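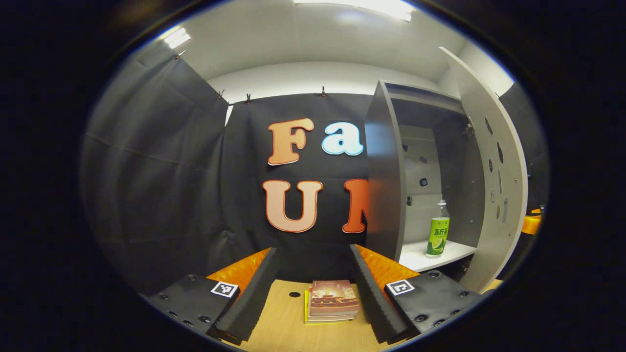 4.2 Occlusion-aware pose estimation from the wrist view

The planner described in Section 3 assumes that a target pose is available at every control step, together with a covariance that reflects how much of the target was observed. With a single fisheye camera on the gripper, this assumption fails most often in the last part of the approach, when the fingers cover a large share of the lower image. Figure 4 shows a typical view before the grasp. The stack of books lies between the two jaws, and the square fiducial markers on the mounting plates appear beside the fingers, tilted by the lens. We use the markers only to recover the finger opening. They carry no information about the stack, and the estimator masks them along with the plates before any features are extracted. The open cabinet door in the same view hides part of a letter on the back curtain, so features along the door edge are a mix of near and far surfaces. Treating that edge as a single rigid contour was the main source of drift in our earlier tracker.

Figure 4. Wrist view during the approach to a stack of books. The dark border lies outside the image circle and is discarded by the mask.

We handle both cases with the same rule. Each feature is assigned to a depth layer, and a feature whose neighbors fall in more than one layer is given a lower weight in the pose update. The layers are computed from the motion of the gripper over a short window, so no depth sensor is needed. The window is kept in a ring buffer shared with the Tirside middleware, and the estimator reads from it without blocking the control loop. If the buffer does not contain enough motion to separate the layers, the estimator returns the previous pose with an enlarged covariance and sets a flag. The planner slows the arm when it sees the flag and does not replan until the flag is cleared.

The image circle is modeled with an equidistant projection and a polynomial correction. We did not rectify the images. Rectification stretches the outer region, where ceiling lights and other bright areas tend to fall, and the resampled pixels gave poor feature matches there. Features are instead detected in the raw image and converted to unit bearing vectors. All residuals are written on the sphere, so the solver treats a feature near the rim the same way as one near the center, apart from its weight.

Weights and masks are set in one configuration file per gripper. The Plornska calibration tool writes this file after a short sweep of the fingers from closed to open. Kobina Odoi wrote the first version of the tool for a different jaw geometry, and the current version keeps his file format. The solver is limited to 3000 features per window. Above this limit, features are dropped by weight, lowest first, with ties broken by age. We found no benefit in a more elaborate selection rule, and the sort is cheap enough to run inside the loop.

Two failure modes remain. Thin volumes with plain covers give few features on the top face, and the estimate can then slide along the longer side of the book. Strong reflections from glossy covers move with the camera and may be placed in the wrong layer. Section 5 reports both separately from grasp failures caused by contact.

Filed under: Robotics > Perception and Planning
Reading time: 2 min
Contact: Irén Somogyi, Jullham Robotics Group | Copyright the authors | Back to top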